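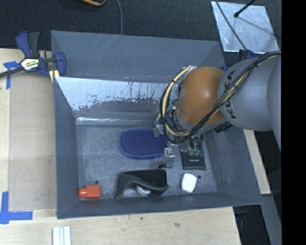 One reader of the January report wrote in to ask whether the Trulham paper mill was worth the drive for a person who has no connection to the trade, and whether the tour was mostly a walk past closed doors. Fair enough. The January piece was put together from the mill's own leaflet, and it was thin. I have now been, so this is a proper account.

The mill stands at the bottom of Trulham, where the road crosses the river for the second time. Parking is on the grass past the weighbridge. Visitors sign in at the gatehouse, get a yellow vest and a pair of foam earplugs, and wait in a room with a coffee machine and a wall of old calendars. The open day on 12/06/2021 was split into a morning group and an afternoon group. I was in the morning one. There was a short talk on safety, most of which came down to staying inside the painted lines and keeping scarves and loose straps tucked in.

The mill belongs to Winell, which bought it from the founding family and kept most of the buildings. It makes wrapping paper for bakeries, bag paper, and a heavier cream stock sold under the name Tretora to printers and bookbinders. Nothing glossy is made there. The pulp comes in by truck as bales of thick white sheets, and waste from the cutting room goes back in with it.

The tour follows the paper in order. First is the pulper, a round tank where the bales are broken up in water. You look down on it from a steel walkway, and it smells like wet cardboard. After that come the refiners, which were loud enough that our guide stopped talking and pointed at a printed board instead. The board was well written and I would have liked more time with it.

The paper machine takes up the whole of the long hall - 266 feet from the headbox to the reel. At the start it is all water, a gray-white sheet of it running out on a moving mesh. By the presses it has turned into something you would call paper. The dryer section is behind hoods and there is not much to see, but it is very warm, and people in coats were sorry they had worn them. The door at the far end was open and most of the group ended up standing near it.

They were running bag paper that morning. I had hoped for the Tretora, but it is only made 2 days a month and the open day did not fall on one of them. Samples were handed out in the finishing room. The cream stock has a slight tooth to it and takes pencil well. It took my fountain pen less well, with some spread on the downstrokes.

The testing lab was the best part for me. A technician tore strips, folded strips, and pressed a small weight into a sheet until it burst, then let visitors try. The room is kept at a fixed temperature and humidity, so only a few people are let in at once and the door is shut behind them. Expect to wait in the corridor. The questions there were better than anywhere else on the tour, mostly on why paper curls and which way the grain runs.

Lunch was soup and rolls in the canteen, paid for at the till, cards accepted. The shop sells offcuts by weight. I bought 2 bundles of mixed stock and a pad bound on site.

To answer the reader: yes, it is worth the drive, and the doors were open apart from the boiler house. Wear flat shoes. The walkways are open grating, and anyone who dislikes heights can ask to take the ground-level route, though it misses the pulper. The Campos mill on the other side of the valley has its own open day later in the year - booking for that is by phone only.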